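1/ Right, a few people asked what I've been banging on about since November, so a thread on our two-arm picking work at Udinport. Short version: we changed how we choose which demonstrations to train on, and it helped more than changing the model did.

2/ Background. We teach the arms by driving them around by hand, recording it, and training a policy on the recordings. We had 502 demos. For ages I assumed the answer to every failure was "record more demos", so that's what I did, and my shoulders have opinions about it.

3/ Then Varma (our lot's name for the training code, long story involving a whiteboard) started giving us a score for each demo. Dead simple idea: train on everything, then go back and ask how surprised the model is by each step of each recording.

4/ I expected the surprising ones to be the useful ones. Rare stuff, clever recoveries, all that. Some were! But a big chunk were just me dithering. Hovering over a pear for ages, changing my mind, swapping arms halfway. Terrible teaching.

5/ So the method is two scores. One for surprise, one for dithering (how much the gripper moves without getting any closer to where it ends up). Keep the surprising and decisive, bin the surprising and dithery, thin out the boring ones.

6/ That left us with 110 demos. I felt a bit sick deleting the rest from the training list, having spent most of a winter making them. (They're still on the disk. I'm not a monster.)

7/ Testing: 30 runs for each policy, same start positions, me keeping score with a pencil. The full set managed 11. The trimmed set managed 19, and the failures looked different too, more near misses and fewer arms wandering off to think about life.

8/ Caveats, before the Vakcombe crowd arrive in my replies: it's one table, one person driving, and 30 runs is not a lot. I would not bet my bike on the exact gap. Prokov, our older setup, gets the same treatment next and I'll post whatever comes out, good or bad.

9/ The bench, fruit basket at the back and the two grippers facing each other across the middle. The left one has a little green piece down at its fingertips.
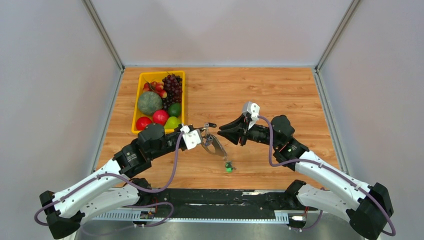 10/ Things I'd do differently. Score demos as you go, on the day, while you still remember what you were trying to do. I left it for months and then couldn't tell a clever recovery from a cock-up in my own recordings.

11/ Also get a second person to drive! I suspect half of what we filtered out is just my personal habits, and I'd love to know what somebody else's dithering looks like. Write-up is on its way, code once I've tidied it. Questions welcome, I'm about until teatime.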